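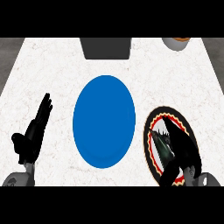 Ticket 212: Clearing task, right hand won't commit to the pick
Opened by: Toshio Matsuda
Project: Pellow (table clearing, sim)
Status: open
Priority: medium

Hi all, opening this one fresh because the old thread had turned into three different arguments. The task is the table clearing job we promised Lestlow for the kitchen demo: get the green item off the patterned plate and onto the plain blue one. That's the whole chore. My seven-year-old does it every night, usually with complaints.

What I'm getting is a right hand that goes over the patterned plate quite happily, settles in above the green item, and then dithers. Sometimes it closes on air. Sometimes it closes on the rim, drags the plate a little and calls it a grasp. The left hand stays open over the marble and waits its turn, so I'm not worried about the left side at all.

Setup is the standard two-arm scene, marble table texture, blue plate in the middle, patterned plate on the right, dark box and white bowl at the back. Policy is the Kulteo checkpoint from May, no fine-tuning on top. I ran it over 2,000 times with small changes to the start pose and let it go overnight.

Update 1
Success rate is 17 percent. I'd hoped for something I could show people! For comparison, the same checkpoint gets 85 percent when I swap the patterned plate for a second plain blue one and leave everything else alone. So the arm can do the motion. It just gets a lot worse when the plate has that wavy red and yellow border on it.

Update 2
Things I tried today, in the order I tried them:

Turned the friction up on the green item. No change, which makes sense, you can't grip better if you never touch the thing.

Moved the patterned plate further right, so it wasn't nearly up against the blue one. Tiny improvement, maybe. I wouldn't bet lunch on it.

Slowed the approach to half speed. Worse, if anything. It has more time to change its mind.

Took the box and the bowl out. No difference at all, put them back.

Update 3
Takagi asked on the call whether the hand is blocking its own view, and I think that's the real problem. Once the right hand is down over that plate it covers most of the middle, and what's left to look at is a bit of jagged green edge between the fingers and the left rim, plus a lot of busy border. If I were the policy I'd be guessing too. With a plain plate the green is the only thing with any contrast, so even a sliver of it is enough to go on.

I tested that by adding a second view from the side, only for the perception part. First batch looks much better, but it's a small batch and I've been fooled by small batches before. Running the full set tonight.

Update 4 (2022-12-06)
Full set is done. Side view helps a lot, and the rim grabs have nearly gone away. What's left is mostly the item slipping while the hand travels across to the blue plate, and that's a different bug, so I'll open a separate ticket for it. Please don't pile it on here.

Two things I still need from somebody:

1. Can we get the side view on the physical rig at Lestlow? If there's no place to mount it then all of this is nice to know and not much else.

2. Does anyone have more plate textures? I've got the plain blue and the one with the border. I'd like florals, stripes, that speckled stuff everybody's aunt owns. People don't eat off plain blue plates because it's convenient for us.

Also, since the question came up again from the demo side — no, I don't think we should tell anyone it can clear a table yet. It can move one item between two plates, in simulation, when it can see properly. A dinner table has sauce on it, and forks, and half a glass of milk somebody is still drinking. I'm pretty optimistic about the picking part, more than I was in May, but I'd word the invitation as "plate to plate transfer" and let people be pleasantly surprised.

Workaround for anyone blocked by this: use the plain plate config for now and note it in your run log, so we don't end up comparing your numbers with mine.

Leaving this open until I hear about the mount.

Toshio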